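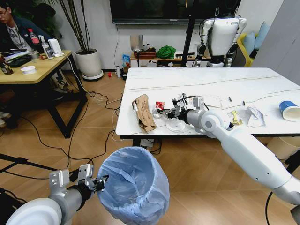 Workshop Tips: Clearing a Table With a Two-Armed Robot

Posted May 11, 2018

These are the working rules we use at Trokell for table-clearing runs. They were written for arms bolted to a stand, but most of them carry over to a mobile base. Change the numbers to suit your own machine.

Before you switch on

Set the table 700 mm from the base and leave it there. If it has to move, redo the reach check.

Use a bin with a wide mouth and put a liner in it. Fold the liner well over the rim. A colored liner is easier for most vision systems to pick out than a clear one.

Walk the floor and look at every cable. Anything crossing between a desk and the table should be taped flat or run along the wall. Power strips go under the table, well back from the front legs.

Find the stop button and put your hand on it once. Whoever is sitting nearest should be able to reach it without standing up.

Choosing the trash

Mix soft and stiff items. Cans and boxes are easy for most grippers. Thin plastic bags lying flat are hard, and you want to find that out early.

No glass, no blades, no batteries. Empty and rinse anything that held a drink.

Don't line things up. People don't leave trash in rows.

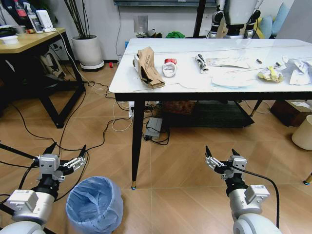
A mixed load: cardboard, a crushed can, paper, wrappers and bags, with the lined bin between the arms.

Running

Keep arm speed at 45 percent or less until you have 20 clean runs in the log. After that, raise it in small steps.

Stay 800 mm outside the reach of both arms while they are powered. Sitting at a desk across the room is fine. Leaning in to straighten a cup is not.

If an item drops on the floor, leave it until the run is over. Log it as a drop, even if the arm had already let go over the bin.

If one hand holds the bin while the other picks, set the grip force low. Bin rims crack. We had one split in April and lost an afternoon to it.

Check the wrist cables between runs. They need enough slack to make a full turn but should never hang below the fingers.

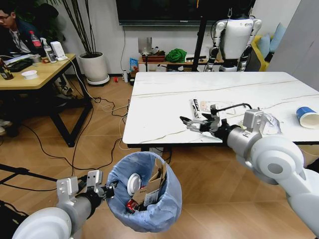
Afterward

Park both arms, then cut power, then go near the table. Keep to that order.

Empty the bin by hand and compare the contents with the log.

Wipe the fingers with a damp cloth. Sugar from drink cans builds up on the pads and spoils the grip on thin plastic.

Flattened boxes can go back in the trash kit two or three times. Replace paper cups once they go soft.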